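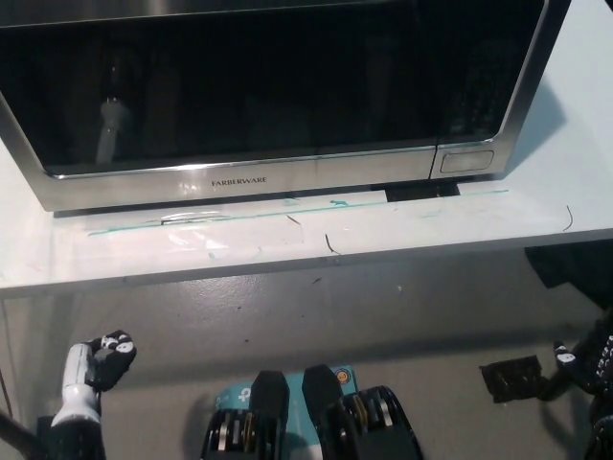
회사 소개

안녕하세요, 스키네탄스(Skinetance)입니다. 저희는 집과 작은 사무실에서 쓰는 스마트 기기가 바깥으로 어떤 신호와 데이터를 내보내는지 확인하고, 그 결과를 누구나 읽을 수 있는 말로 풀어 드리는 일을 합니다. 스마트 플러그, 도어록, 체중계, 로봇 청소기, 아이 방에 두는 카메라까지, 전원이 들어오고 네트워크에 붙는 물건이라면 거의 다 저희 관심사예요!

시작은 꽤 소박했습니다. 같은 통신 장비 회사에 다니던 동료 3명이 퇴근 후에 모여 각자 집 공유기의 접속 기록을 들여다보던 모임이 있었거든요. 새벽 4시마다 똑같은 해외 서버로 짧은 신호를 보내는 전구가 하나 있었는데, 그 이유를 찾느라 몇 주를 보냈습니다. 알고 보니 펌웨어 업데이트를 확인하는 평범한 동작이었지만, 설명서 어디에도 그런 말이 없었어요. 이런 걸 한 줄이라도 적어 주면 얼마나 좋을까, 그 얘기를 하다가 회사를 차리게 됐습니다.

저희가 하는 일

가장 많은 분들이 쓰고 계신 것은 우스트덴(Ustden)입니다. 공유기 옆에 꽂아 두는 작은 상자와 휴대폰 앱으로 이루어져 있고, 집 안의 기기가 언제 어디로 연결되는지를 하루 단위로 정리해 보여 줍니다. 한 집에서 기기를 100대까지 등록할 수 있습니다. 처음에는 그렇게까지 필요할까 싶었는데 요즘은 조명과 센서만 해도 금방 늘어나더라고요. 통신 내용 자체는 열어 보지 않습니다. 연결한 시각, 목적지, 오간 데이터의 양만 기록하고, 그 기록도 상자 안에 남아 있다가 25일이 지나면 자동으로 지워집니다. 원하시면 앱에서 바로 삭제하셔도 됩니다.

프롤릭스(Prollix)는 기기를 만드는 회사를 위한 점검 서비스입니다. 출시 전 제품을 보내 주시면 초기 설정부터 계정 탈퇴까지 사용자가 겪는 과정을 그대로 따라가며 살펴봅니다. 특히 중고로 팔거나 가족에게 물려줄 때를 꼼꼼히 봅니다. 초기화를 했는데도 예전 주인의 계정에 알림이 가는 경우가 아직도 있고, 위치 공유가 켜진 채로 넘어가는 경우도 있습니다. 보고서는 개발팀용과 고객지원팀용으로 나누어 써 드려요. 고객지원팀용 보고서를 따로 받아 보고 반가워하시는 분들이 많아서 저희도 이 부분을 쓸 때 제일 신이 납니다.

그리고 공개 기기 목록이 있습니다. 지금까지 저희가 확인한 제품 1,999종의 점검 기록을 홈페이지에서 무료로 찾아보실 수 있습니다. 2,000번째는 뭘로 할지 내부에서 벌써 의견이 갈리고 있는데, 지금은 반려동물 급수기 쪽이 조금 앞서 있네요. 제조사가 문제를 고치면 기록도 다시 점검해서 고칩니다. 예전 결과는 지우지 않고 날짜와 함께 아래쪽에 남겨 둡니다.

저희가 지키는 것

점검 결과를 돈을 받고 바꾸지 않습니다. 프롤릭스를 이용하는 회사의 제품이 공개 목록에 오를 때는 그 사실을 항목 맨 위에 적고, 점검도 다른 팀이 맡습니다.

어려운 말은 되도록 풀어 씁니다. '텔레메트리'라고 쓰고 싶어질 때면 '기기가 스스로 보내는 사용 기록'이라고 적습니다. 길어져도 괜찮습니다. 이 부분에 대해서는 사내에 꽤 두꺼운 용어집이 있고, 매년 8월에 전 직원이 모여 하루 종일 고칩니다. 작년에는 '페어링' 한 단어를 놓고 점심시간을 넘겼어요.

확실하지 않으면 확실하지 않다고 씁니다. 어떤 신호가 왜 나가는지 끝내 밝히지 못한 기기도 목록에 있습니다. 그런 항목에는 '원인 미확인' 표시가 붙어 있으니, 혹시 짚이는 데가 있으시면 꼭 알려 주세요. 독자 제보로 풀린 항목도 여럿 있고, 그럴 때마다 사무실이 잠깐 시끌시끌해집니다.

함께하는 곳

무선 신호 측정은 안테나 전문 업체 가예프스키(Gajewski)와 같이 하고 있습니다. 블루투스 기기는 벽 하나, 가방 하나 사이로도 잡히는 거리가 크게 달라지기 때문에 저희 장비만으로는 부족할 때가 많았는데, 전파 차폐실을 함께 쓰게 되면서 측정이 훨씬 탄탄해졌습니다. 두 회사가 같이 정리한 측정 방법도 자료실에 올려 두었습니다.

연락 주세요

점검해 봤으면 하는 기기가 있다면 홈페이지의 '기기 제안' 메뉴에 모델명을 남겨 주세요. 단종된 제품도 좋습니다. 오래된 기기일수록 업데이트가 끊긴 채 쓰이는 일이 많아서 오히려 더 챙겨 보고 싶거든요. 학교나 도서관에서 여는 생활 보안 강좌도 신청받고 있습니다. 일요일을 빼고는 언제든 가능하고, 강의 자료는 수업이 끝난 뒤 자유롭게 나눠 쓰셔도 됩니다.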